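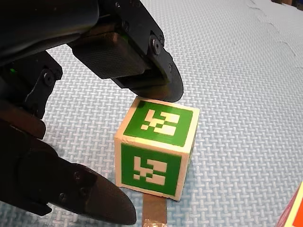 One of the cubes on the new mat.

So the floor is done. I've been threatening to put foam down in the back room since we moved to Miltolcombe, and the week before Christmas I finally ordered it, and it came, and I spent most of an evening on my hands and knees with a utility knife and a tape measure. The color is a pale blue-gray (the website called it something much fancier) and it has a raised basket-weave pattern, which I picked over the plain one after going back and forth for days. Ye-ji voted plain. I overruled her. She's visiting, she doesn't get a floor vote.

I love it! I really didn't expect to have feelings about foam. The old setup was bare boards with a rug that slid, and if you dropped anything on the boards after nine at night you heard about it from downstairs. Now you drop a cube and it goes pfft and stays more or less where you dropped it.

Which brings me to the cubes. They're small, they're white, and this one has faces done in green marker. I did a batch at the kitchen table while the soup was on, and I have a few things to report about marker. Go slow. Do one face, put it down, do a different cube, come back. If you do the whole thing in one go you end up with green thumbs and a thumbprint on the face you liked best. Also, the cheap green is streaky on the first pass and much better on the second, and the third pass adds nothing, I tried.

Chae-won asked why I didn't just buy colored ones. I looked! The nice set I wanted from Wiltier was $67 before shipping, for blocks, and I closed the tab so fast. A pack of plain ones and a marker I already owned did the job for a lot less, and if I get sick of green I can always do the next lot in something else. Orange, maybe.

A few things about the mat for anyone thinking of getting one. Let it lie flat overnight before you cut anything. Mine had a curl along one side and I was too impatient, so there's a corner by the closet that's a bit short — I've put the storage bin on it and we're not discussing it further. Use a fresh blade. Cut from the back, where it's smooth, and press hard once instead of sawing at it. And open a window, the smell was pretty strong for the first 7 hours or so of my life with it and then it just went away.

The one thing I'd warn you about is the texture. It looks great and it feels good under bare feet, but crumbs get right down into the weave and a broom only moves them to the next row. Gil-soo told me to try the brush attachment on the vacuum and he was right, annoyingly. For marker smudges, a damp cloth with a drop of dish soap got most of it off the test scrap. I haven't had to do it on the real thing yet, knock on wood.

Next up is the shelf, which has been leaning against the hallway wall in its box since the fall. I also still need a proper home for the cubes, because right now they live in a salad bowl and I'd like my salad bowl back. If anyone has a lidded tub that isn't ugly, tell me where you got it.

Posted 2024-12-26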